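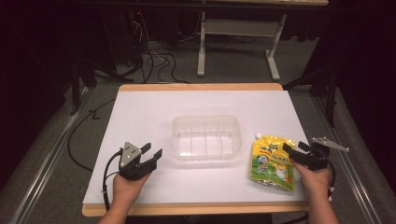

Both grippers, one pouch, one tray. Monday's lineup.

Posted 07/05/2018 by Mutua Kombo
Last updated: November

I promised a few of you a proper update on the robotics club, and then the weeks got away from me, so pour yourself something and get comfortable.

For anyone new, I help out with the student group at Wedthorpe, and our big project this year is called Plarus. The idea is simple to say and slow to do. A person holds a gripper in each hand and does a small everyday job, over and over, and the students use those recordings to teach a robot arm the same job. We picked packing because everybody already knows how to put a thing in a box - or so I thought until I tried it with two plastic fingers on each side!

The job on the board right now is the spout pouch, which is meant to end up in the clear tray. I love this pouch. It's bright yellow and green with a little cartoon animal on it, and I will be sad when we move on to something sensible like a sponge. It is also a rascal to pick up. Grab it by the middle and it sags, grab it by the cap and it swings like a bell. The best way we've found is to come in low on one side and let the other hand steady the tray, and even then you have to slow down a good deal more than feels natural.

The students set themselves a goal of 1,949 good runs before the Pruvance meet, and as of this afternoon they have 1,897. I had to read the sheet twice. Back in the winter we were thrilled to get 50 in an evening, and then 254 of those early ones had to be thrown out when we found a marker plate had been put on crooked. That was a quiet ride home, I can tell you. But they came back the next week and started over, and I didn't hear one complaint (well, one, and it was mine).

My wrists are a little sore tonight, and I've caught myself picking up the TV remote with two fingers and a very straight arm. My wife thinks this is the funniest thing she has seen all year.

Next up is the Subramaniam round, where each team gets handed an item they have never practiced with. The kids are hoping for something stiff. I'm bringing a bag of odds and ends from my kitchen on our next club night so they can get used to surprises - if you have any strangely shaped packages at home, please save them for us and drop me a note in the comments.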